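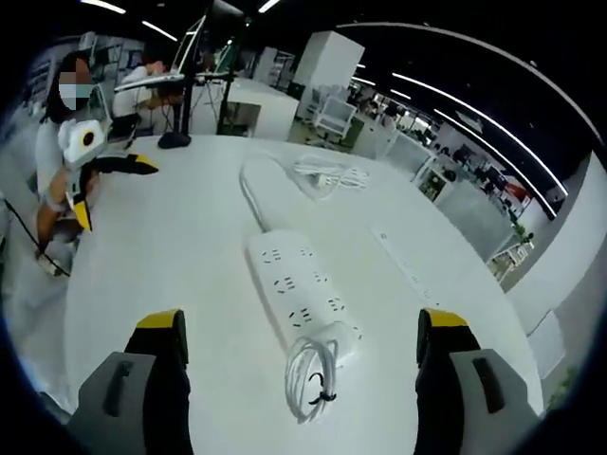
When does the fitness band order have to be placed? By the end of the week, if members want theirs before the summer walks start.

Grernwood Gadget Club, minutes, May 28, 2025

Present: 11 members. Apologies: 2.

Fitness bands. The Karberg band is still the first choice. Step counts matched on the test walk, but sleep tracking was poor. Battery life was four days.

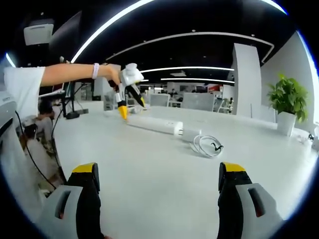 Shiyu Feng said four days was too short and asked for the Denidberg to be tried as well. Agreed. Yutong Jiang to ask for a loan model.

Funds. £307 in hand.

Next talk: phone payments from the wrist, November.

Recent minutes
Heart rate straps
Watch repairs evening

Contact the club | Back to top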